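Subject: Re: [kevar-growers] Feeding tomatoes in tubs

Someone on the list wrote:
> I've got tubs on the patio at Strachan and the lower leaves
> are going yellow already. Is it too early to start feeding?
> And is the Prirko stuff worth the money?

Not too early at all! Mine (Utar, the stripy ones) went yellow in June last year and I sat on my hands for far too long. Once the first truss has set I feed weekly, and I water in the morning before eight if I can drag myself out.

I've used Prirko for a couple of seasons and like it, but any tomato feed will do. My notes, for what they're worth:

1. Mixing. Half strength to begin with - I make it up in an old bottle, white if you've got one, so it's easy to spot in the shed.

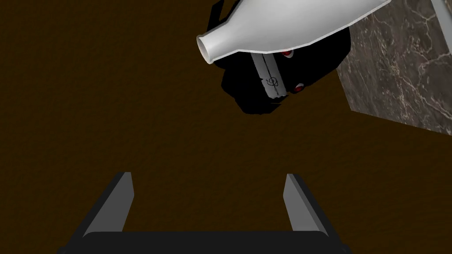
2. Watering. My big tub holds 64 quarts of compost and in a hot spell it wants a drink twice a day. Water first, feed second, never onto bone dry soil.

3. Leaves. Pinch off the yellow ones at the bottom and don't fret. If the new growth at the top is pale too, write back and tell us, that's a different problem.
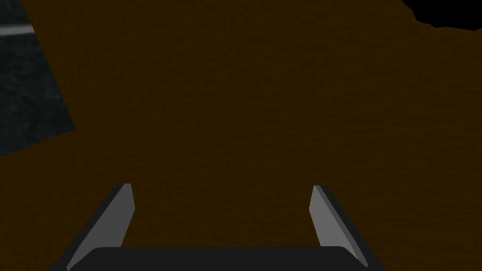

Gripper, seen from above and behind

Does anybody have spare Utar seed for the fall swap? I'm down to my last few.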